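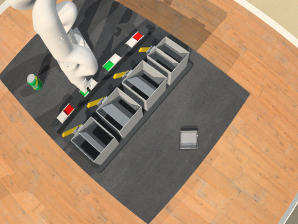

2018-02-01

Most of this week went into the switch cell, and most of that went into its base frame. I keep these notes so that I don't have to work it all out again in October, when the Prillier contract comes up and I will have forgotten what half the parameters mean.

For anyone new here: the cell exists only in simulation so far. One arm on a table, a row of two-tone switches in front of it, and a line of open-topped bins with yellow handles alongside. The switches are white on one half and red or green on the other. The real table will be built at Clalavbridge if the numbers hold up. Until then, maintenance means editing files and running the thing again.

The problem I started with was drift at the tool tip. With the arm over the middle of the switch row, the fingertip was where I wanted it. At the ends of the row it was off by enough to miss the half I was aiming at. I first blamed the solver and raised the step rate to 600 per second. The error stayed the same to the last digit, so the solver was cleared. I should have checked geometry first and will write that on the wall.

The cause was the base frame. When I moved the arm on the table last month I updated the mounting position but left the old rotation in the calibration file. The planner was working from one frame and the physics from another, and the two agreed only near the middle of the row. The fix was to delete the rotation from the calibration file and have both sides read it from the scene description. There should be one copy of that value. There is now one copy.

After that I redid the touch points. The procedure, for my own reference:

Home the arm. Load the tool frame and nothing else.
Drive the tip to a point just above the center of the first switch, then the last. Record both.
Work inward from the ends and record the remaining switches.
Fit the base frame to the recorded points and write it out.
Reload the scene from cold before trusting any of it.

The reload matters. The Timivent loader caches transforms between runs and will happily hand back the old ones. Clearing the cache from the menu does not clear it. Closing the program does.

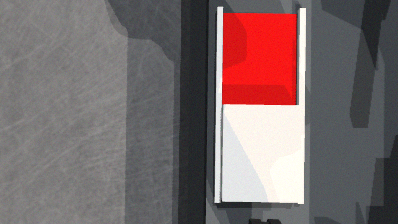 Next job was contact settings, which I had been putting off. The defaults are tuned for big parts falling onto floors. Flat faces against flat faces, with a small clearance at the sides, are a different matter, and small blocks in trays would creep or buzz. I cut the contact stiffness, raised the damping, and set the contact margin to 2 mm. The creep went away. The buzz went away only after I replaced the mesh colliders on the trays with plain boxes. A tray floor does not need to be a mesh. Neither do rails.

I made the same change on the bins, one box per wall, and left the handles with their own colliders so the fingers still have something to close on. Load time dropped enough to notice.

Friction on the fingertips is still a guess. I have it at a value that lets the gripper pull a handle without slipping, and I have no reason to think the real pads will match. Zeman sent a data sheet for the pad material, but it gives hardness and nothing else I can use. I will have to measure it when a sample turns up.

Then the long run. I set up 158 cycles with the switch order shuffled each time, and let it go overnight. There were 2 faults, both the same: the wrist ran into its joint limit on the approach to a handle and the planner gave up. The seed pose was to blame. I moved it so the elbow starts higher and the wrist hangs straight down, and both failing cases now run clean when replayed. I have not repeated the full set.

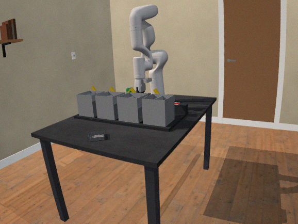 Clearance at the back of the bins is the other thing to watch. The arm stands on the far side of the table and has to come down close behind the rims, and with the elbow folded over there is not much room for a bad path. I added a keep-out box over the bin line, a little taller than the rims, and told the planner to treat it as solid except when the target is inside a bin. Planning time went up slightly. I can live with that.

Left to do:

Repeat the overnight run with the new seed pose.
Put the calibration file under version control, where it should have been from the start.
Check whether the newer Timivent build fixes the cache.
Replace the guessed finger friction.
Ask Clalavbridge for the final table height. The drawing and the email disagree, and I have been using the drawing.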